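Ticket 2567 – Break room refrigerator, crisper drawer fogging up
Opened by: Stavros Karagiannis
Assigned to: Baltasar Arrieta
Status: Open

The front of the crisper drawer keeps fogging over. Fridge is the white one by the brick wall. Bag and water bottle on the top shelf are fine to leave in.

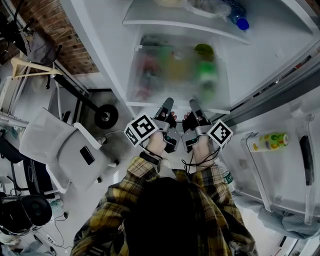
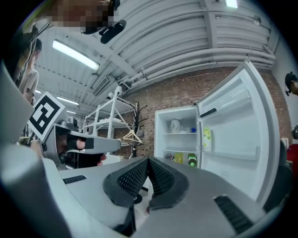 Nov 6, 2019 – Arrieta: Drawer wiped out and put back. Door gasket cleaned with warm water and dish soap. Dial moved down from 7 to 5.

Karagiannis: Same problem in August, see ticket 565. Gasket was cleaned then too, and the fog came back.

Arrieta: Read 565. Will order a gasket from Naltard. Please keep the door shut between uses until it comes in.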